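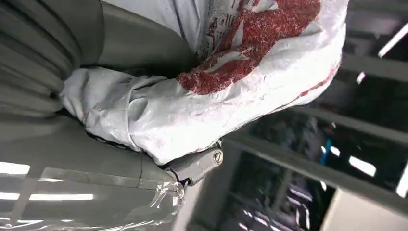 A family that has waited through the night for a bed should be told, before anything else, that the bed is theirs, one mother wrote to the Gaven Family House in April, and her letter has since been read aloud at every staff induction. She had arrived from Eltora with two children and one suitcase while her newborn was being treated at the hospital across the road. The forms, she suggested, could wait until morning.

The house now works that way. A parent who comes to the door after dark is shown to a room, given a key and a towel, and left to sleep. Registration takes place the next day, at the kitchen table if the parent prefers.

Gaven Family House is run by the Clesinbridge Fund, a charity that provides free lodging to the parents of hospitalized infants. In the past year it received 176 families. Many came from the farming towns beyond Kurup, where the nearest maternity ward closed and the drive to specialist care takes 3 hours in good weather. The average stay is longer than most guests expect on arrival, and the Fund does not set a limit on it.

Lodging is the largest item in the budget, but a growing share goes to what the Fund calls its homeward program. Before discharge, each family is offered a crib, a car seat check and a supply of diapers. A nurse employed by the Fund telephones during the first week at home and again at the end of the month. Parents may decline the calls, and a few do.

The program was not without difficulty in its first season. Donated car seats arrived without their manuals, and several had passed their expiration dates. The Fund no longer accepts used seats and buys new ones through a local supplier. Used clothing remains welcome, provided that it is laundered and sorted by size. Premature sizes are always in short supply.

Support comes chiefly from individual donors, many of whom give a small sum each month. The annual supper, to be held this year on 21st June in the hall at Kurup, accounts for much of the remainder. Proceeds will go toward the conversion of the upper floor, where two storage rooms are to become bedrooms with a shared bath. Tickets may be reserved at the front desk of the house or by mail.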